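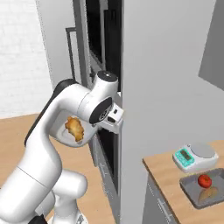

Mullstead Kitchen Supply – Refrigeration Parts Department

Flitis Replacement Door Gasket for Upright Refrigerators

The Flitis is a push-in magnetic door gasket for upright household and light commercial refrigerators. It replaces a worn, torn or hardened seal and fits doors with a continuous retaining groove on the inner side. We sell it made to size, welded at all four corners, and ready to install.

Colors: white, gray, black
Profile: push-in dart, single magnet
Corners: welded
Sold as: one complete gasket for one door
Warranty: 12 months

When to replace a gasket

A refrigerator that runs more than it used to, or collects frost near the opening, often has a bad seal. Close the door on a strip of paper and pull. You should feel some drag. Try this along the top, down both sides and across the bottom, as a gasket can be fine on three sides and flat on the fourth. The lower hinge corner is usually the first place to go.

Look for splits in the folds, black spotting that will not wash off, and stretches where the magnet has slipped inside its sleeve. A gasket that is only dirty does not need replacing. Wash it with warm water and dish soap, dry it, and repeat the paper test before you order.

Measuring

Measure the old gasket and leave the door on its hinges. You want the door standing well open so you can reach the hinge side with a tape and see down into the groove. On a tall gray door like this one, the two long sides are where most measuring mistakes happen, and a second person to hold the tape at the top is a help. Measure from dart to dart, not from the outer lip, and write the height down first. Do each side separately even if the door looks square.

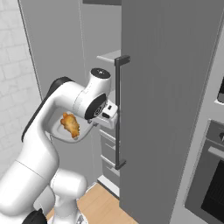 Gasket color is mostly a matter of taste, and all three colors are the same price and the same material. Black hides kitchen dirt best and white shows you when it needs a wash. If you have a refrigerator door in gray, the gray gasket is the least noticeable choice, though it will not be an exact match to any one maker's paint. We do not mix colors on one gasket. Freezer doors above or below a refrigerator door need their own gasket, ordered as a separate line.

Fitting

No adhesive is needed for the push-in type. Gaskets are shipped folded and will have kinks when you open the box. Lay yours flat in a warm room overnight, or put it in hot tap water for 8 minutes and pull it straight by hand. Do not use a heat gun.

Pull the old gasket out of the groove starting at a top corner. Clean the groove with a damp cloth and a wooden skewer. Crumbs left in there will hold the new dart out.

Press all four corners of the new gasket in first, then the middle of each side, then work outward with your thumbs. A rubber mallet is fine if you tap lightly. When the whole gasket is seated, close the door and leave it closed for 11 hours. Small gaps often pull in during that time. If one stays open, warm that stretch with a cloth wrung out in hot water and close the door again.

If the gap is along the whole handle side, the door itself may have dropped. Check the hinge screws before you send anything back.
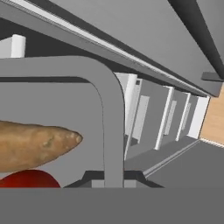
Sagging doors are usually a hinge bushing problem. The Mirik bushing kit, sold on its own page, covers most bottom-hinged doors and takes a screwdriver and a little patience. Change the bushing first and measure for the gasket afterward, or you may end up fitting it twice.

Which gasket to choose

Flitis is our standard gasket and suits most doors with a groove. Galli is a heavier version with a wider magnet and a thicker bellows, for doors that get opened all day in a break room or a small café. It needs a deeper groove, so check the depth before ordering. Older doors that hold the gasket with a metal strip and screws take neither. Send us a short piece of the old profile and we will try to match it.

Ordering and returns

Give us the height, the width, the color and the model number from the plate inside the cabinet. Gaskets are cut after the order comes in. Orders of 50 or more are quoted separately. Since each one is made to your measurements, we can only take back a gasket that was cut wrong or arrived damaged. Keep the box until you have tried the fit.

Phone orders are taken from 8 a.m. The parts counter closes for stocktaking in January, and web orders placed during that time go out when we reopen.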